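Updated Mon 24 June. Same questions every week so here they all are in one place. Read first, then email.

## Covley Produce Box FAQ

**When do I order by?**
Noon, day before your pickup. Not 12:30. The list goes to the growers at noon and I can't add stuff after.

**Where's pickup?**
Side door at Jodau Hall, the one by the bike racks. Front door is locked evenings. Doors open 4 to 7.

**What does a box cost?**
Small is $12. Large is $19. Eggs extra, when we have them.

**Can I skip a week?**
Yes. Log in, hit Skip, done. Up to 9 skips a year, after that we give your spot to the waitlist (416 people on it right now, sorry).

**Can I swap things out?**
Two swaps per box. Swap table is just inside the door. Leave one, take one. Please don't swap a radish for a melon, you know who you are.

**Are avocados local?**
No. They come thru Dravow with the citrus. Add-on only, never in the regular box.

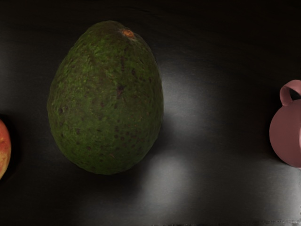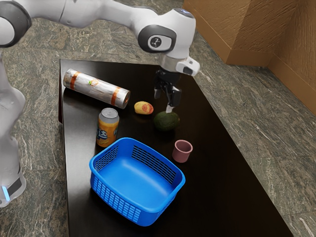 **My avocado is rock hard. Refund?**
No, they ship hard on purpose. Counter, paper bag, a few days. Toss a banana in if you're in a hurry. Once it gives a little when you press it, put it in the fridge and it'll hold a couple days more.

**And if it's brown inside?**
That one we do credit. Send a pic within two days of pickup. Small brown spots you can cut around, whole thing brown = credit.

**Do I wash the greens?**
Yes!! They get a quick rinse at the farm and thats it. Expect dirt, maybe a bug.

**What do I do with the empty box?**
Flatten it, bring it back. Wax ones too. No grocery bags please, we have plenty.

**Somebody else is picking up for me. OK?**
Fine. They need your box number, not your name. Box 619 and up are on the back shelf.

**What happens to boxes no one picks up?**
Held til 7, then they go to the Gautam Street pantry. No refunds on those, no holding overnight, we don't have a fridge big enough.

**Holiday weeks?**
Pickup moves a day earlier. You'll get an email. Check your spam folder.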